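To: Fistside small woodwork list
Subject: Re: [fistside] little round-top stand - wobble, and what finish?
Date: 30 Apr 2018

Nele, all - quick one, well, it was going to be quick. Got a kettle on and a van to load so forgive the spelling. Answering in bits under your bits.

On Nele Dewulf's message to the list:

> Hello everyone. I have been making the small round-top stand from
> plan 271, the one that looks like a side table somebody shrank. I
> want it for the hall windowsill with a fern on it. It is glued up
> and I am mostly pleased with it, but it rocks. Not a lot, you would
> not see it, but you hear it when you put the pot down.

Mine rocked too. I think everybody's does off that plan. The drawing has the feet finished to length before glue-up, and I don't know anyone who glues up that square. Leave them long next time, trim after. For the one you've got, see the steps further down.

> First question. Do I sand the feet, or put felt on the one that is
> short? My neighbor says felt. I don't like felt.

Sand. Felt squashes and then you're back where you were, plus on a windowsill it drinks up every drop that comes out of the pot. Felt for jewelry boxes, fine. Not under a fern.

> Second. The top. I glued the disc straight on as the plan says, no
> screw. I can pick the whole thing up by the top and it seems fine
> but I am nervous of it. Should I be?

Depends what's under it. If the end grain of the upright goes straight into a shallow flat recess with glue and nothing else, I'd be a little nervous, yes. End grain drinks the glue and leaves the joint starved. What did you do, size it first? If you brushed a thin coat on, let it soak, then glued, you're probaly all right for a fern. If not, one screw up from below would settle it, if there's anything to screw through. I'd drill a pilot. I'd drill a pilot in butter, mind.

And get out of the habit of carrying it by the top. I do it all the time and I shouldn't. Hold it lower down.

> Third. Finish. I have a can of Noltine 755 left from the bread
> boards, the oil. Is that enough under a plant? Or should it be
> varnish? I don't want it shiny.

Getting to that.

> Last thing, the sides of the disc. I have burn marks from the
> router going round and I cannot get them off with 120. I am about
> to take a knife to them.

Don't! Card scraper. Or a bit of broken window glass with tape round your end of it if you haven't got a scraper, that's what my dad used and he kept all his fingers. Then paper. Burn goes deeper than it looks and 120 just polishes it. If you go round with the grain changing under you, you'll have two patches that come clean and two that fight you, it's the end-grain bits that fight. Patience there.

> Thank you all, and sorry for the long list. Nele Dewulf

Not long. Right, so, the rocking. This is how I do it, have done it on 6 of these now, give or take one that went in the stove.

1. Find somewhere really flat

Harder than you'd think. My bench is no good for it, it has a dip where the vise is. Kitchen counter, if it's stone. Glass. A proper flat tabletop. Check it with a straightedge, or the edge of a steel rule, both ways and corner to corner. If light comes under, move along.

If you're using two tables shoved up against each other, keep to the one. Don't put the stand across the join. You'll chase a wobble that belongs to the furniture. I did this for an entire evening once and took a good bit off a foot that had nothing wrong with it.

2. Stand it up and let go of it

Sounds daft. But if you've a hand on the top you are steering it, and it can be leaning quite happily and feel solid to you. Hand off, then one finger, pressing down near the rim, and go round. It will click in one spot. Pencil mark on the foot diagonally opposite, or near enough to it, and go round again to make sure you believe it.

Stand on two cream tables pushed together, white wall behind, and it's the middle of the near table you want for it, well away from the seam:

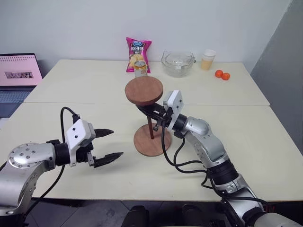

3. Shim, then scribe

Slip folded paper under the short side till the click stops. Playing card if it's a bad one. Now check the top is level, or level enough, by eye from across the room is fine, you're not building a billiard table. Then lay a pencil flat on the table next to the stand and run it round every place that touches down. Flat pencil, so it marks at the same height all the way. If your pencil is too fat, plane one side off it. I keep a half pencil just for this, it lives in the drawer with the Trerel rule.

4. Take it down to the line

Small amounts: stick a sheet of 120 to the flat table with double-sided tape, and draw the stand across it. One direction, lift, back to the start. Don't scrub to and fro, it rounds the feet over and then they click again in a different place, very annoying.

Large amounts: saw. Fine saw, knife the line first. Then the paper.

Check every few strokes. Wipe the dust off before you check, or you're testing the dust.

5. Ease the edges

One light pass round the bottom of everything, 220, by hand. Stops the feet splintering when it gets dragged. And it will get dragged, whatever people say about lifting.

That's the wobble.

Now, the finish.

The 755 is a nice oil and I like it on boards, but a board gets washed and dried and stood up on its edge. A plant stand sits under a damp saucer for weeks. Different life. I'd go oil first, as you have it - two thin coats, wiped right back, a night between - then let it alone for a good while, a week if you can bear it, and then a matte varnish over the disc only. Top face, rim, and the underside of the disc as well, please. If you seal the top face and leave the underneath bare it'll take up damp on one side and cup. Small disc, so it won't cup far, but the pot will rock and you'll think it's the feet and be back writing to us.

Read the can about varnish over oil. Some of them don't like each other. Test it on the offcut from the disc, you have the corners still I hope? Always keep the corners.

Matte, not satin. Satin on a thing that small catches the window and looks like plastic to me. Others on here will say otherwise and they're allowed to.

And a saucer. With cork under, or those little clear bumps. Varnish or no varnish.

Wood. You didn't say what yours is. If it's from the Omerović offcut bin it could be anything, I had a bag out of there in March that was half beech and half something none of us could put a name to, smelled like pepper. Beech moves around a lot when it's damp, so if it's beech do the underside twice.

Couple of things on the plan itself while I'm at it, for whoever looks after the file:

- the disc on 271 is drawn with a square edge and then the side view has it rounded over. Pick one. I've always done it with just the arris knocked off.

- the cutting list has the uprights at final length, see above, please add a bit. Everyone who's made it has said this.

- no grain direction shown on the disc. It matters for how the thing looks next to the supports, line it up with something or it looks like an accident.

- glue-up says "clamp." Clamp how? You can't get a clamp on that shape without it skating. I turn it upside down, disc flat on the table with a bit of waxed paper under it, and put weight on top. Old flat iron, paint can, whatever. Leave it overnight and don't touch it, especially don't go and see if it's straight after ten minutes, that's how it gets un-straight.

I'll have 4 spare disc blanks with me at the next bench night if anyone wants to have a go at the thing, already rounded, no burn marks on mine (new cutter). Bring your own sticks for the rest. First come. Nele if you want to bring yours along we can put it on the flat plate and do the pencil business there, it's a ten minute job with two people and an hour on your own for some reason.

Also whoever borrowed the small scraper, the one with the notch. No hurry but I'd like it back before the summer.

Kettle's boiled dry I think. Got to run

R.

--
Fistside small woodwork list. Replies go to everyone. Please trim what you quote.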